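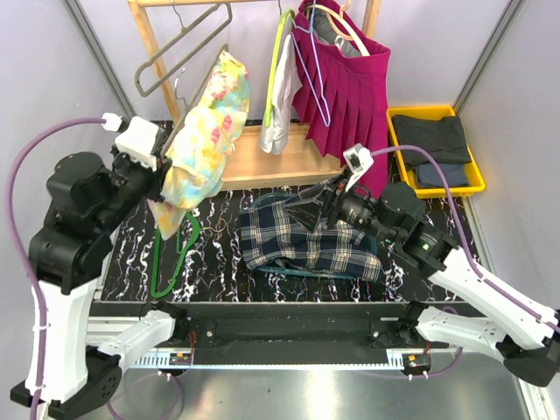
Stonura发布双臂遥操作示教套件Cikix，首批任务为衣物挂取与整理

Stonura今日宣布，双臂遥操作示教套件Cikix开始接受订购，5月起陆续交付。套件面向高校实验室和从事服装分拣、洗护业务的企业，用于采集机械臂处理柔性物品的示教数据。

操作员坐在主控端，双手各握一只主手，工作台上的两条机械臂同步跟随。夹爪开合由主手上的扳机控制，关节角度、夹爪开度和相机画面按同一时钟记录。除遥操作外，Cikix也支持拖动示教：操作员按住臂上的释放键，直接用手把机械臂带到目标位置，系统保存整条轨迹。两种方式录得的数据格式相同，可以混合使用。

随套件提供的第一批任务围绕衣架展开，包括夹住衣架、把衣物从衣架上取下、将衣物放入塑料篮，以及把空衣架挂回木制衣架杆。练习用的衣物有碎花、格纹和百褶裙等款式，衣架颜色、形状不一。每段示教开始前，物品的摆放位置都会调整。

Stonura与洗护企业Haslinger合作完成了前期测试。测试期间共录制3000段示教，经人工复核后保留2981段，其中1035段为双臂同时参与的动作。被剔除的片段多为录制中断或画面与关节数据不同步。Stonura表示，布料容易起皱、下滑，衣架钩又细，这类动作很难逐步编写程序，由人来示范更省时间。

为了减轻操作员的负担，Cikix加入了力反馈提示。夹爪受力超过设定值时，主手会轻微振动。操作员也可以用脚踏板暂停录制，调整坐姿后从断点继续。复核软件Dukura随套件附送，可按任务、操作员和夹爪状态筛选片段，并标注失败动作。

首批供货100套，每套含两条机械臂、一对主手、腕部相机支架和台面垫。现有单臂用户可单独购买升级组件。Stonura为订购单位提供两天的现场培训，内容包括安装校准、遥操作练习和数据导出。

订购及试用申请请通过Stonura官网的产品页面提交。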